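Buscamos gente con buenas manos para enseñar a un robot a desmontar ordenadores

Hola, soy Ylva Dahlgren y coordino las sesiones de teleoperación de Sumudero. En abril abrimos otra tanda y me faltan personas, así que voy directa: si alguna vez has abierto una torre para cambiarle la memoria y te lo pasaste bien, sigue leyendo, por favor.

El trabajo consiste en manejar un brazo a distancia con dos mandos y repetir tareas de taller hasta que salgan limpias: sacar un módulo de memoria, soltar un conector, llevar la pinza hasta el zócalo del procesador sin rozar lo de al lado... Cada intento queda grabado y con eso entrenamos al sistema. En esta tanda queremos llegar a 1000 demostraciones entre todo el grupo (ya tenemos 600 de la anterior, pero eran de otra tarea, con carcasas y tapas, y aquí no nos valen).

Los primeros días se hacen raros, te aviso. Estás mirando por la cámara de la muñeca, muy pegada a la placa, y hay que aprender a calcular la profundidad con una imagen plana. A mí me costó una semana entera y más de un suspiro. Luego le coges el punto y engancha muchísimo, ¡de verdad!

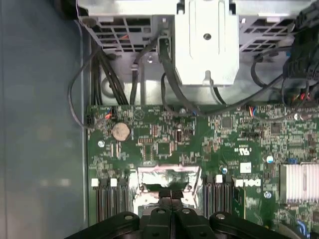
Vista desde la muñeca del robot: la pinza sobre la zona del zócalo, con los bancos de memoria a los lados.

¿Qué pedimos? Pulso tranquilo, paciencia y que no te dé vergüenza decir «este intento ha salido mal, lo repito». No hace falta saber programar ni haber tocado un robot en tu vida. Sí viene bien distinguir una ranura de memoria de un conector de alimentación, aunque Fahad Jafri da una charla el primer día y resuelve todas las dudas, las tontas también (yo le hice bastantes). Tienes que ser mayor de edad y poder venir al taller, en el local de Losent, porque los mandos no salen de allí.

Los turnos son de mañana, de 9:30 a 13:00, o de tarde, de 16:00 a 19:30, con descansos de verdad y café decente. Pagamos 70 euros por turno, formación incluida, y quien complete 100 demostraciones válidas puede pasar a la fase de guiado a mano, en la que coges el brazo directamente y lo llevas tú por el recorrido. Es más cansado para los hombros, pero a mucha gente le gusta más.

Si usas gafas, tráelas. Si eres zurdo o zurda, dímelo al escribir y te preparo el puesto cambiado.

Para apuntarte, deja tus datos en el formulario de la web o pásate por recepción y pregunta por Sobia Tarar. Cuéntanos qué turno prefieres y qué es lo último que has desmontado, aunque fuera una tostadora y no volviera a funcionar. Contestamos a todo el mundo, también cuando ya no quedan plazas.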